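Visiting the MacKinnon Motor Collection: Frequently Asked Questions

What is the MacKinnon Motor Collection?
The Collection preserves passenger cars built or sold in the region between the early 1950s and the late 1970s, with particular attention to coachbuilt and small-series models. It is housed in the former Tavier body works in Nikirport, where many of the cars on display were painted and trimmed.

Which cars are always on view?
The main hall is arranged by body maker and changes very little. The Tavier coupes and the two Godance sedans remain in place throughout the year. Other cars rotate every 4 months, and the current list is posted at the ticket desk.

Is the Godance show car the original?
The body and interior are original. The engine is a later unit of the same type, fitted before the car came to the Collection. The first engine, number 631, is believed to be lost, and the Collection would be glad to hear from anyone who has seen it listed in a sale or a private inventory.

Are the cars in running order?
About half are. They are driven on the service road behind the works in the warmer months, beginning in March, weather permitting. Cars with original tires are not driven under any circumstances.

May I sit in a car or open a door?
Visitors may not touch the cars in the main hall. One Tavier sedan in the entrance court is set aside for this purpose, and children are welcome to sit in it with an adult.

May I take photographs?
Photography for personal use is permitted. Tripods, flash and lighting stands require written approval. Commercial requests should be sent to the archive at least three weeks ahead.

Can the archive confirm the history of my car?
In many cases, yes. The archive holds build cards for 510 Tavier bodies, along with paint records and some dealer correspondence. Please supply the chassis number, the body number if it is known, and a clear photograph of the plate. Lesia Sirko, the archivist, answers requests in the order received – a reply may take several weeks in the spring. The archive does not give valuations.

Does the Collection accept donations of cars or parts?
Parts, tools, sales brochures and factory papers are always considered. Whole cars are accepted only where storage is available and title is clear. Please do not deliver items without a written agreement.

Is the building accessible?
The main hall, archive reading room and restrooms are on one level. The upper gallery is reached by stairs only. Wheelchairs may be borrowed at the ticket desk.

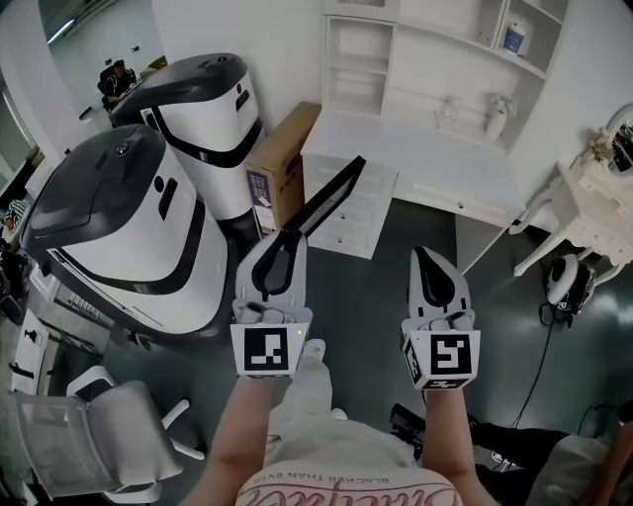 Where should I park?
Visitor parking is on the north side of the works. Owners arriving in a car built before 1980 may use the inner yard, which closes at 5 p.m.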